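4. Setting up the Famell water filter (under sink)

Before you start – turn off the cold tap valve under the sink. Open the kitchen tap, let it run out. Bucket and an old towel under the pipes.

1. Screw the bracket to the cupboard wall, left or right side, doesn't matter. Leave 5 cm clear underneath or you won't get the cartridge out later.
2. Cut the blue tube square. Sharp knife, not scissors.
3. Push the tube into the IN fitting untill it stops. Tug it. Should not move.
4. Same again for OUT.
5. Hand-tighten the housing. Don't use the wrench yet, that's only for taking it off.
6. Open the valve slowly, quarter turn, and check every joint.

CAUTION: cold water only. Hot water will warp the housing and the warranty is gone.

Note – if you have the older Biwott valve the thread is different and you need the brass adapter, bag 4. Not in the box? Ask for Ibrahim Yusuf at the Arnness service counter, closed Tuesday.

7. Run the tap for 13 minutes to flush the new cartridge. Water comes out grey or cloudy at first, that's carbon dust. Don't drink it, fine for the garden.
8. Write the month on the sticker and put it on the housing where you can see it.

Drips at the joint: valve off, press in the collar, pull the tube out, trim the end and push it back in. Still driping, replace the O-ring (bag 11). 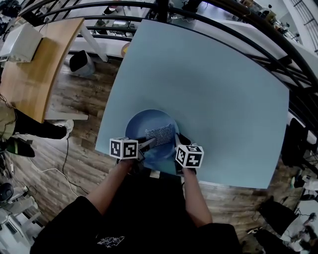 Change the cartridge every 5 months, sooner if the flow drops off. Valve off first, same as before.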